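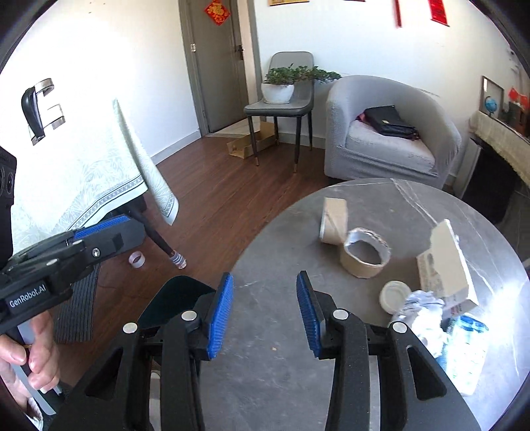
Round table with gray marble-patterned top, shown with a tub armchair and a dining chair.

Plundia round table, gray marble pattern
Item no. 2983
Manufacturer: Memia
Distributor: Pickering

The Plundia is a round table for dining corners, break rooms and small meeting areas. The top is round, with a glossy finish and a gray marble pattern. The pattern is printed under the clear coat and repeats from one production batch to the next, so two tables ordered together will match.

Diameter: 173 cm
Packed in 2 cartons
Frame: sold with the top, not available separately
Assembly: two people, hex key supplied

Surface care
Wipe with a damp cloth and a mild detergent. Do not use scouring powder or steel wool. Gloss tops show fine scratches and smudges sooner than matte tops, and both are visible under side light. Smudges come off with glass cleaner. Scratches in the clear coat cannot be polished out at home - for tables in daily use as a work or packing surface, order the Drikitano clear mat, cut to the same diameter. Tape left on the coating for long periods can leave residue. Remove it with warm soapy water and a plastic scraper.

Matching seating
A light gray upholstered tub armchair suits the top in color but has a wide back, so allow extra clearance to the wall. For closer seating, use a gray dining chair with thin black metal legs. Neither chair is included in the price.

Delivery
Curbside delivery is standard. The top ships flat in its own carton and must not be stood on its edge after unpacking. Check the coating before assembly and report transport damage with the batch number from the label on the underside.

Replacement feet: part 178, sold as a full set.

Data sheet prepared by Zhenhua Cai. Last revised June 19, 2022.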